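I no longer believe in the tidy cable drawer

28/10/2026

Every fall I get the urge to sort out our cords, and every fall somebody tries to sell me something to do it with. This year it was Liliana Gatti, who is a good friend and a bad influence, and who has been telling me since the summer that my problem is storage. She owns the Akudum box. She owns the little labels that go with it. I have seen her cable drawer and yes, it looks like a store display, and no, I don't think it has saved her a minute.

My theory going in was simpler. Clear a big pale surface, put one thing on it, wind up the cord, decide where it lives. The three-socket strip with the switches went first.

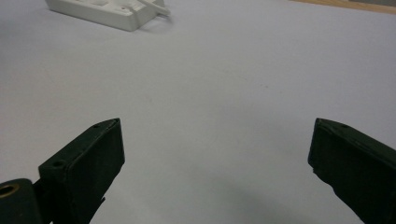
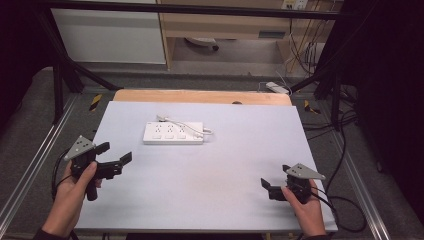 White strip, white cord, pale table.
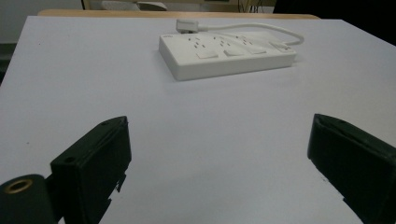
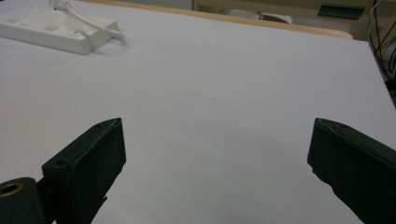 So, the winding. I have read a lot of advice on how to coil a cord and I would say most of it was written by people who had just bought the cord. Over-under, figure eight, the loose loop, the elbow wrap that everyone says will ruin the wire inside. I've been doing the elbow wrap for 11 years on the same extension cord and it still runs the hedge trimmer. Maybe it would run it better if I had been kinder. I doubt it.

With a thin cord on a power strip the choices are fewer. Wrap it around the body of the strip and it bunches over the switches, and then you flip one by accident the next time you grab the thing out of a drawer. Coil it at the end and it springs open, unless you tie it. The Vendham people will sell you ties for this, 9 to a pack, in colors that are supposed to mean something. Red for the office, green for the kitchen and so on. I bought a pack. I can tell you that by December they will all be on the tomato cages, because that is where the last pack went.

I used a twist tie off a bread bag. It held.

Then the question of where a power strip lives, and this is where I part ways with the whole organizing crowd. The standard line is that everything should be stored near where it gets used. Fine. We use ours behind the TV at Christmas, on the porch when my brother-in-law brings his slow cooker, at the sewing table when the iron and the lamp and the machine all want power, and once in the bathtub room (not in the tub, calm down) when we were drying out the floor with fans. Which of those is it supposed to live near?

Guido Messina from down the street says the answer is to buy one for each place. Guido also has 7 coolers. I like him very much and I don't take his advice on what to own.

What I did have to admit is that the "junk cord" drawer was worse than I thought. I took out the tray on the left side, a Zuccaro thing with movable dividers that I was talked into a few years back, and found that the dividers had moved all right. They had moved to the bottom of the drawer. Under them was the charger for a camera we gave away, a phone cord with the end chewed (the dog, long ago) and two adapters that fit nothing we have. I tried them in everything before I let myself throw them out. That took up more of the afternoon than the actual sorting.

A word on "keep or toss," because the lists online are no help. They say to toss anything you haven't used in a year. I hadn't used the spare printer cable in eight years, and the week after I got rid of the last one, the printer cable died. So I keep one spare of each kind now and that's it. One. If I find two I give the second to the swap shelf at Grilley Hardware, where I assume it sits until somebody else's fall cleanup.

I should also say something about old power strips, since people hang on to them forever. If the plug feels loose in your hand, or the plastic has gone brown near a socket, or it gets warm, out it goes. I'm not sentimental about those. And please don't plug one strip into another and then plug the space heater into that. My mother did it for a whole winter and told us we were fussing.

Where did the white strip end up? Top shelf of the hall closet, next to the flashlight, twist tie and all. Liliana asked if I had labeled the shelf. I have not labeled the shelf. She's coming over next week and she says she's bringing the label maker, so I may have to hide the batteries.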